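Nirnero Fund for Cross-Border Dialogue
Progress report, second period
Grantee: Suwannarat Policy Group
Prepared by Jacqueline Brunet
February 2021

1. Where we stand

You asked for a frank account of the consultations between the two foreign ministries on restoring the working channels that were shut after the expulsions. The short version is that both sides say the talks are going well, and I have seen very little to back that up.

The grant pays for three things: tracking what each side says in public, holding private meetings with officials who are or were close to the file, and running the informal roundtable known as the Vutetti track. The tracking is on schedule. The private meetings are behind. The roundtable has met, which the first report treated as an achievement. I would not put it that strongly now.

2. Statement tracking

Ratree Limsakul and her desk have coded 200 public statements from the two ministries, the two embassies and the parliamentary foreign affairs bodies. The coding asks a simple question of each one: does it commit the speaker to anything that could later be checked?

Of the 200, 21 do. The rest speak of readiness, openness, mutual respect and the need for the other side to show political will. I know the argument that tone matters, and that a warmer tone comes before a change in policy. It may. Our own file doesn't show it. The friendliest stretch in the whole period was followed by the refusal of visas for the trade delegation, and the statement announcing the refusal was itself quite friendly.

Even the 21 need care. Several repeat a promise already made in an earlier statement, and the coding rules count a repeat as a new entry. Ratree wants to keep it that way so that the series stays comparable with the first period. I have agreed, but please don't quote the number to your board without that note beside it.

3. Private meetings

The plan was for regular meetings in both capitals. In practice most were calls, and calls with serving officials are close to useless for this purpose. People read from the same lines they use in public. Retired officials talk more freely and know less. I have started marking each meeting note with how recently the person had access to the file, and the picture is sobering: the more interesting the note, the older the access.

Pongsak Pongsiri still believes that the deputy-level contacts are more serious than they look from outside. His reasoning is that the same two deputies have stayed in place through a cabinet reshuffle, and that ministries don't keep people on a dead file. I have worked with enough ministries to think they do exactly that, sometimes for years. Still, his view deserves a place here and he may be right.

What we can say with some confidence is narrower:

The consular talks are real. Both sides have named staff, exchanged drafts and stopped complaining about each other's drafts in the press.

The talks on restoring defense attaches are on paper only. Each side has told us it is waiting for a proposal from the other.

The trade group exists when a visiting minister needs something to mention, and otherwise I can find no trace of it.

4. The Vutetti track

The roundtable has held three sessions. Attendance was good and the chair kept order. The participants agreed on a list of 51 "areas of possible convergence," which has since been cited by both embassies as proof of progress.

I would ask you to read the list before drawing any comfort from it. Many of the areas are things the two governments never disagreed on, such as the protection of war graves and student exchange in the natural sciences. Sanctions relief appears once, in a sentence so hedged that both delegations could sign it and go home with opposite readings. They did, and the two press summaries prove it. Airspace does not appear at all. When I raised this at the close of the third session, I was told that airspace was "premature" - the same word used in the first.
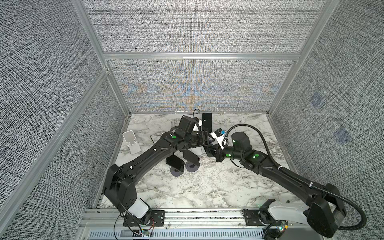 Oranuch Nakpan objected to this section when she read the draft. The list, she wrote back, was never meant to settle anything, and a group that can agree on war graves is at least a group that will come back to the table. She also thinks I am judging an informal channel by the standard of a formal one, and that the participants would stop coming if they were pressed on airspace now.

I have left the section as it was, with her objection next to it. My trouble is with the way the list is being used. If it had stayed inside the room I would have no quarrel with it. Once an embassy spokesman waves it at a press briefing, it becomes part of the public record and has to be judged like everything else there. We should also ask who benefits from a channel that makes both sides look busy.

5. The Nodura paper

The background paper on earlier cases of restored relations was contracted out to Nodura and came in late. It is well written and I learned from it. It also picks its cases in a way that favors a happy ending. Every one of them is a pair of governments that did in the end reopen their missions in full. There is nothing on the pairs that talked and then gave up, or those that are still talking with nothing to show.

Pornthip Sombatkul has asked the authors for a revised version with failed cases added. They have agreed in principle. We are holding the final payment until the new text arrives, and I would be grateful if the fund did not circulate the present version under its own name.

6. Money

Spending is under plan, mostly because travel has not happened. I don't regard this as a saving. The work that travel was meant to pay for has not been done either, and calls have been a poor replacement. We ask to carry the unspent travel money into the next period and to keep it on the same line. If it is moved to the roundtable, as was suggested on our last call, we would be putting more money into the part of the project whose results I trust least.

Translation costs ran over. The two ministries publish at different speeds and in different registers, and the machine drafts we tried at first turned "regret" into "apology" twice. Both errors were caught before release. We now use a human translator for anything that will be quoted.

7. Next period

The parliamentary foreign affairs bodies are due to hold a joint hearing in May. Each side describes it as a turning point. I would treat it as a test, and a fairly easy one to read. If the consular text is signed at or before the hearing, the deputies have real authority and Pongsak has the better of our argument. If the hearing produces a statement on the importance of dialogue, we will code it and add it to the pile.

Until then we propose to:

Continue the statement coding, with repeats shown separately as well as in the total.

Pause new invitations to the Vutetti track until the current members agree on how their papers may be quoted outside.

Shift our private meetings toward consular and trade staff, who handle drafts, and away from former ambassadors.

Ask each ministry in writing what it means by "normalization." Both use the word constantly, and we have found no definition from either. I don't expect an answer, but a refusal would be worth recording.

The fund's form has a box for an overall rating. The choices run from "off track" to "exceeds expectations." I have ticked "partly on track," which is fair for our own work. I would not use it for the talks themselves, and I'd ask that the two not be merged in the annual summary as they were last time.

The coded statements and the meeting notes cleared for sharing are attached in the usual folder. Questions on the coding should go to Ratree, and anything on the budget to Pornthip.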